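Nellis Matte-Top Table with the Tilldale Everyday Set

Durine / Tables and activity sets / Nellis

We've wanted to offer a really good plain white table for years, and the Nellis is the one we settled on. The top is smooth and matte, and it stays quiet under whatever you put on it. Small things stand out on a surface like that. A bar of soap suddenly has a shape and a shadow, and a folded cloth looks like something you want to pick up.

The table comes on its own or with the Tilldale Everyday Set, a box of household bits and play food chosen for sorting, clearing, laying out and putting back. Merja Halonen puts the sets together for us, and she has a wonderful eye for things that are pleasant to handle and different enough from each other to be interesting. She likes a mix of the real and the pretend, so you get soap and a tin right alongside cake. 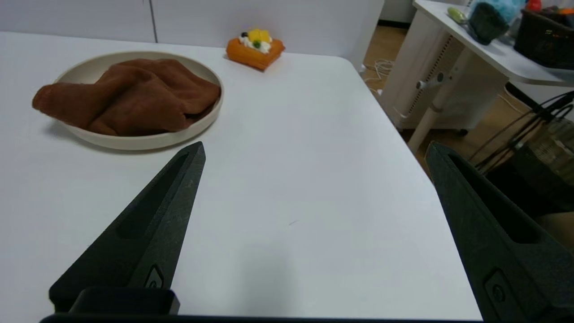 Nellis table with the round plate, brown cloth and toy cake slice.

The plate and cloth

If we had to pick a favorite pairing from the set, this would be it. The plate is round and shallow, in a soft cream color with a raised rim, and the cloth is a warm brown. Put together they make a whole string of little jobs: take the cloth off, put it back, fold it, drop it in a heap, lay it under the plate, try to get all of it inside the rim. Getting all of it inside is harder than you'd think (a corner loves to hang over the side), and people of every age seem to enjoy having another go.

The cloth is meant to be used hard. Merja put the sample through 100 washes before she signed off on it, and it still went back on the table with the rest.

The cake slice

Orange and sponge-like at the base, white frosting, and a few bits of fruit on top. It's small, it's cheerful, and it has a pointed end, so there's a proper way to set it down on a plate if you care about that sort of thing. We do!

The tin, the soap and the cup

These are the household pieces. The little square tin is black with a red and white pattern on the sides, and it's the most decorative thing in the box. The soap is a plain cream-colored bar. The cup is small and clear, with a dark lining that has a wavy top edge, and a black handle sticks out to one side.

They make a good group for laying out in a row and then changing the order. Ask someone to close their eyes while you swap the soap and the tin. Or set them toward the back of the table so there's a bit of a reach to get to them, then bring them forward one at a time. Please keep the soap away from children who still put everything in their mouths.

The flat case

A slim plastic case that you can see through, with a barcode label toward one end. It lies flat and takes up very little height, which makes it a nice change from the lumpier pieces. Use it as a marker, a divider or the edge of a "parking space" for the others. The label is a stock label and you're welcome to leave it where it is; several schools have told us they scan it when the set goes in and out of the cupboard.

The bun

Round and lumpy, pale underneath and orange-yellow on top. We call it the bun. Customers have called it a dumpling, a pastry and once a fried egg, and we've given up arguing. It goes well on the plate once the cloth is out of the way.
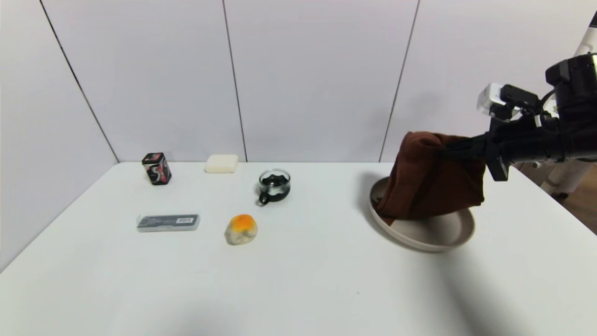 Ways to use it

Clear the table. Spread everything out, then bring it all back to one side. Simple, and a lovely place to start.

Food here, house things there. The cake slice and the bun go one way, the soap and the tin go the other. Then let people argue over the cup.

Lay a place. Plate in the middle, cloth beside it, cup within reach. Add cake.

Under the cloth. Hide one of the smaller things under the cloth and guess by feel through the fabric. The soap is easy. The bun gives people trouble.

Just two things. Put everything away except the case and the bun, leave plenty of bare white around them, and work on moving one without touching the other. Merja uses this one to settle a busy group, and we've come to love it too.
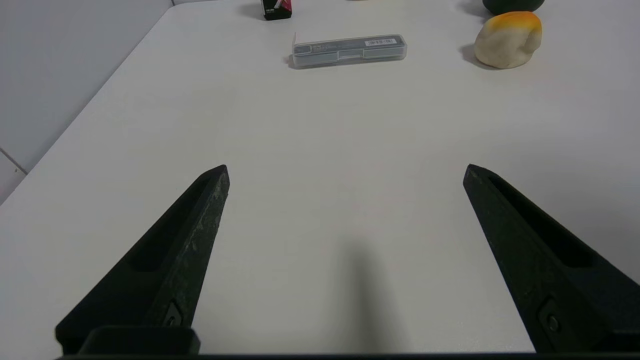
The clear case and the bun on the matte white top.

Where to put the table

The Nellis looks best against a pale wall, with its back edge pushed right up so small things can't roll off behind. Light from one side gives you lovely soft shadows. If you have strong overhead lamps, the matte finish is a real help, as it keeps the glare down.

Care

Wipe the top with a damp cloth and dry it. For crayon and pencil, a little dish soap will do. Please don't use scouring pads, which will leave shiny patches. The play food can be wiped over, and the brown cloth goes in a warm wash with other dark colors. Store the soap apart from the cloth if you don't want the whole box to smell of it.

Details

Table length: 56 inches
Top: white, smooth, matte
Guarantee on the table: 5 years
Assembly: two people, legs packed separately
Delivery: within 4 weeks
Everyday Set: sold with the table or on its own
Spare pieces: cloth, soap and play food available singly

Goes well with

The Dehghan basket, for keeping the set together between sessions. It's roomy enough for the whole set, and the plate fits in flat at the bottom if you put it in first.

A second Everyday Set is handy for larger groups, and we're happy to leave out the tin or the cup and double up on play food if that suits you better. Write it in the notes box when you order. The next batch of tables is due in October.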